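Nov 23, 2024

Fruit table, continued. Picking up from where Firdevs left the log, which was halfway down a page with a coffee ring on it (thanks, Firdevs).

Got in early and restarted the recorder before anybody else was up here. It came back fine, but the clock had drifted again, so the first 8 takes have timestamps that don't line up with the joint readings. I moved them to the "maybe" folder. If someone feels like writing a script to shift them, go ahead, I'd love that, but I'm not going to spend a morning on it.

The total for the fruit set now stands at 2328 good takes across all the tray tasks. That sounds like a lot until you look at how they split up. Way too many of them are "pick up the lemon" and hardly any are "pick up the lime," and the model has learned exactly what you'd guess. Ask it for the lime and it leans toward yellow almost every time. So today was lime day!

The plan I wrote on the whiteboard: both fruits on the tray every time, the prompt always names the lime, and whoever is driving sets the start position a little differently for each take. Rotate the fruit, nudge the tray, swap which side is which. Leave the stuff along the back of the table alone for now, we'll shuffle that in the next block. I want the arm to see the bowls and the cloth and all the rest and learn to ignore them.

I drove first and Zulkifli took over before lunch. He's so much smoother than I am on the approach — his takes look like somebody pouring syrup, mine look like somebody swatting a fly. We're keeping both. Hülya's view is that a little clumsiness in the data is good for it as long as the take ends well, and I've come around to that.

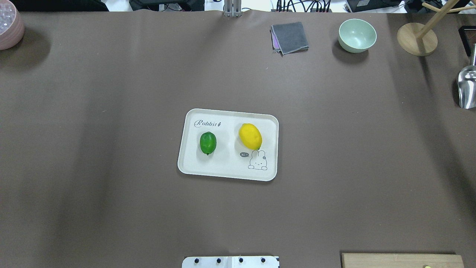 Jacobus Mtshali read the draft of this page and wrote back that he'd stop using the same tray for everything. His worry is that the policy will latch on to the printing, the "Rabbit" in one corner and the little guy saying "hi~" in the other, and use those to work out where the fruit should be. He'd like a plain tray in the mix, and he'd like it before we train again, and he says he is tired of being right about this.

Okay, fair. I checked, and nearly all of our takes have that tray turned the same way up. The tilt changes a bit and the position changes a bit, but the writing is always top left. So at the very least we should be spinning it all the way around. I did 18 takes like that at the end of the afternoon, tray flipped end for end, and threw out 2 where I let go of the lime too soon and it rolled. Kept the rest. They're tagged "flip" so we can pull them out as a separate test.

Other things, in no order:

The lime is harder to grip than the lemon. Closing slowly helps. Closing slowly and coming straight down helps more.

Odo (the labeling tool) crashes if you put a comma in the prompt. Muammer knows. Use "and" until he's fixed it.

Please write the prompt before you record. I found a bunch from the last block that just say "fruit," and I had to watch every one of them to see which fruit.

Shadows were softer in the morning with the blinds down. I left them down all day so it stays the same within the block, but we need a bright block too, probably in January when the light is low and nasty.

Next up: plain tray, if Hülya can find one the same size. Then lime on the left and right in equal shares, then the back row gets shuffled. Zulkifli has the first slot and I'll take the one after him.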